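4.2 Self-reported bag weight and its limits

Most of the literature on load carriage among commuters relies on what people say they carry. We have doubts about this. Of the 212 respondents in the Irnumeo survey, 146 gave a figure for the usual weight of their bag, and a striking share of those figures were round numbers. People who had never put a bag on a scale were asked to produce a weight, and they obliged. Kauppinen's earlier work in Desero treated such answers as measurements and reported a link between load and shoulder pain. We repeated her analysis with the same cut-offs and found the link only among those who also said they disliked their bag.

There are two readings of this result. Either a disliked bag is carried badly, or people in pain blame the nearest object. The survey cannot separate them, and we are not convinced that a longer survey would. The pain question itself ("in the past month, has your shoulder bothered you?") was asked in March, when heavier coats change how a strap sits - a point the Desero report leaves out.

The design of the bag is usually offered as the missing variable. Padding, strap width and fabric stiffness all appear in the Karppinen checklist, where each is scored from one to 9. The scores depend heavily on who is doing the scoring. Two raters given the same bag agreed on strap width far more often than on padding, and ribbed fabric was scored as padding by one rater and as plain cloth by the other (see Figure 3 for the kinds of surface at issue). 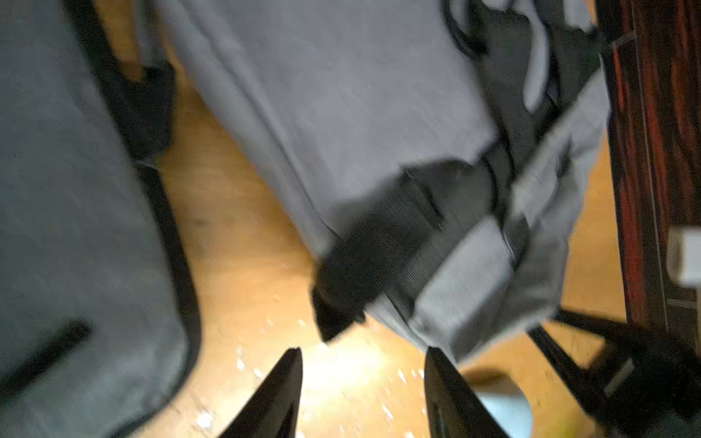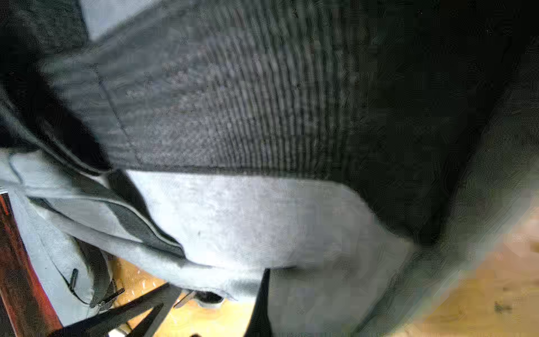
Figure 3. Ribbed textures on soft goods: a black strap band on a light grey bag (first panel) and dark charcoal-gray fabric at close range (second panel).

4.3 Weighed loads

To get around self-report, 19 respondents agreed to have their bags weighed on arrival at work. The group is small and almost certainly tidier than the rest, so we make no claim about averages. What can be said is that stated and weighed loads put people in different orders. A respondent in the top third by one method was often in the middle by the other. The Erka correction, which scales every stated weight by a fixed factor, cannot repair this, as it leaves the ranking untouched.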